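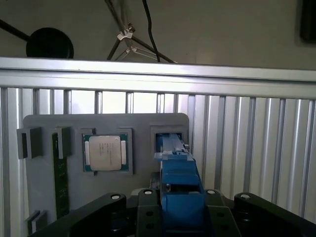 Skovbridge 湖畔营地七月开放预订，新增房车位与林间木屋

Skovbridge 营地今日宣布，扩建后的湖畔营区将于七月起接受预订。营区位于 Goststead 镇以北的湖岸，由 Sasico 度假公司经营，距镇中心40公里，全程为柏油路面，普通轿车和拖挂式房车均可直达。

扩建后，营地共有108个营位，其中70个为房车位，配有供电和供水接口，其余为帐篷营位。房车位按车身长度分为两种规格，预订时须填写车辆总长，由前台统一安排位置。帐篷营位集中在湖岸东侧的松林内，车辆停放在林外停车场，客人可借用手推车搬运行李。

林间木屋为本次新增项目，每间最多可住六人，设有独立卫浴、小厨房和带顶棚的门廊。床品和毛巾包含在房费内。部分木屋允许携带宠物，需在预订时注明，每间限带两只。

“很多客人是一家三代一起来，老人想睡床，孩子想睡帐篷，以前只能分住两个地方。”营地经理 Hanane Tazi 表示，“现在木屋和帐篷区之间步行五分钟就到，吃饭可以在一起。”

营地服务中心也已完成翻新，内设淋浴间、自助洗衣房和小型商店。商店出售木炭、饮用水、面包和常用露营用品，每天早上七点开门，晚上九点关门。皮划艇和自行车可在码头旁的租借点按小时或按天租用，未满十二岁的儿童下水须有成人陪同。

Rind 步道的入口设在营地西门外。步道沿湖岸向北延伸，终点为一处观景平台，沿途有三处休息点。步道不收费，夜间不开放照明。
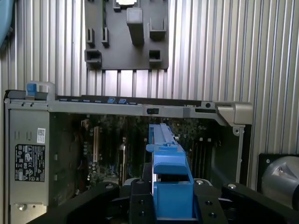

Skovbridge 营地七月起接受预订

价格方面，连续入住七晚及以上的客人可享受周租价格，房车位和木屋均适用。帐篷营位按晚计费，每个营位可搭两顶帐篷。预订木屋须预付房费的50%，余款在办理入住时付清。入住时间为下午三点以后，退房时间为上午十一点以前。

团体客人可租用湖边的活动草坪，须提前与营地办公室联系。篝火只可在指定火坑内使用，遇高火险天气时暂停，具体安排以服务中心公告栏为准。

预订可通过营地网站或电话办理，也可在 Goststead 镇游客服务点现场登记。

关于 Sasico
Sasico 是一家经营露营地和度假木屋的公司，旗下营地面向家庭、房车旅行者和徒步爱好者，总部设在 Goststead。

媒体联系：Skovbridge 营地办公室，Hanane Tazi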